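How to keep dry food in a plastic bin without everything getting crushed?

Asked in Food storage, small homes

kulsoom_khokhar
Hello all. I moved in July to one room with a very small kitchen corner, only 100 cm of counter and one shelf. So I bought a clear storage bin from Jastley and I keep all snacks and bread in it, under the bed. My problem is the bread. It goes always to the bottom and comes out flat. Also the small packets disappear and I find them when they are already past the date. Is there some good order to pack such a bin? I paid 260 for it, so I would like not to buy another one.

Zumach
Buy a second bin. Bread should not be together with other things anyway.

harms_1651
I don't agree that you need a second one. I lived three years with one bin and it was enough for me.

First, take everything out. I do it on the bed, the height is good for the back and you see all the labels at the same time. Put a clean cloth if you don't want crumbs in the blanket. Then look at the dates and make two groups, what must be eaten this month and what can wait.

Heavy and hard things go down first, like jars and cans. Bags lie flat on top of them. Small packets I put standing in a row along one side, with the name up, like books. Bread goes in the last, on the top, and nothing on it. If the lid touches the bread, then the bin is too full.
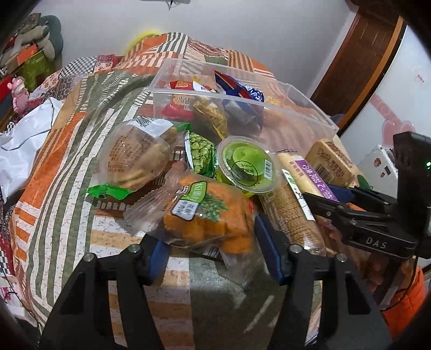
Filed under: Snacks, bread and small packets

My mix is always similar: bread in its clear package, a bag of something orange, a small packet of green peas, a cup of green jelly. The jelly cup is the one I would watch. Its lid is thin, so give it a place where no can presses on it, and keep it upright in a corner.

Skidden
Good answer from harms. I only add, write the date with a big marker on the packets, the printed one is too small to read under the bed. And please check the bread more often in summer, in a closed bin it gets mold quickly.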